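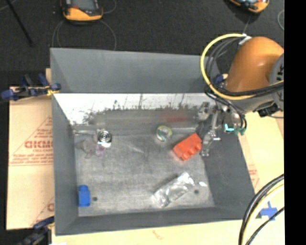
Frequently asked questions

I get the same handful of emails every time a new season of Hutsuliak starts, so I'm putting the answers in one place. If yours isn't on the list, use the contact form and I'll get to it (slowly, I have a day job!).

Who runs this site?

Me, Natália Tóth. I started recapping dramas when a friend got sick of my voice messages, and the recaps got longer from there. I write everything except the guest posts, which have the guest's name at the top.

When do recaps go up?

Hutsuliak recaps go up Saturday, usually before noon. Nolico airs two episodes back to back, so I cover those in one post and it takes me longer. If I'm traveling you'll get a short reaction post first and the full recap when I'm home.

Do you spoil things?

Yes, everything, right down to the last shot. The first-impressions posts are safe for anybody who hasn't started yet, and I keep spoilers out of the headlines too. Please do the same in the comments on older episodes, people are still catching up!

Where can I watch with English subtitles?

I watch on Piltell. It depends on your country, so check there before you write to me. I don't link to uploads and I take those links out of the comments.

Are the quotes official translations?

They're whatever the subtitles say, unless I put a little star next to them. A star means I thought the subtitle missed something and had a go at it myself, so be kind.

Will there be a third season of Hiresine?

I don't know! I have no inside source, I just read the same interviews you do. The lead said she'd love to come back and the writer said he was tired, and that's the whole of my knowledge. I'll post when there's a proper announcement.

How does the fan poll work?

It opens in July and you can pick up to 3 favorites in each category. One ballot per person, please. Last year we had 3,000 votes and I had to throw out 100 of them for being very obvious repeats (all for the same second lead, you know who you are). A drama needs at least 40 votes to make the final list.

Can I write a guest post?

I'd love that. Send me a paragraph on what you want to cover and a link to anything you've written before, even if it's only a long comment somewhere. I can't pay, sorry.

My comment disappeared. Did you delete it?

Probably the spam filter got it. Anything with more than two links waits for me to approve it, and I check the queue most evenings.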